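4.2 Equipment planning and cost allocation

The budget was drawn up per cell, not per arm. A cell consists of two arms with grippers, their mounting plates, an aluminum-framed enclosure, a tabletop and the household items used in the tasks. Aleksi Ahonen prepared the first estimate in July, using quotes from Mevik for the arms and from Sulitz for the framing. Both quotes left out cabling and spare gripper parts – these were moved to a separate line after the first cell was built.

Garment handling set most of the requirements. Fabric has to be reached at both ends of the table, so the arms were specified as a matched pair and ordered together. Wrist cameras were priced with the arms. 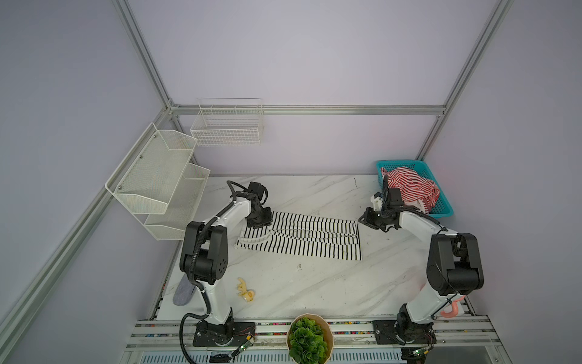 Figure 5. Bimanual cell during a garment task, with striped garments on the tabletop and in the turquoise basket.

Consumables were planned at 50 euros per cell per month, and wear parts at 500 euros per cell per year. The second figure covers gripper pads, cable conduit and connectors. Pesonen offered a service contract that would have replaced both lines, but its response time was longer than the downtime we could accept, and the contract was declined.

Depreciation follows the Nastton schedule used for our other laboratory equipment. The enclosure and the arms are entered as separate assets – a frame can stay in service when the arms are replaced. Shelves, baskets and garments fall below the capital threshold and are charged to operating costs in the month of purchase.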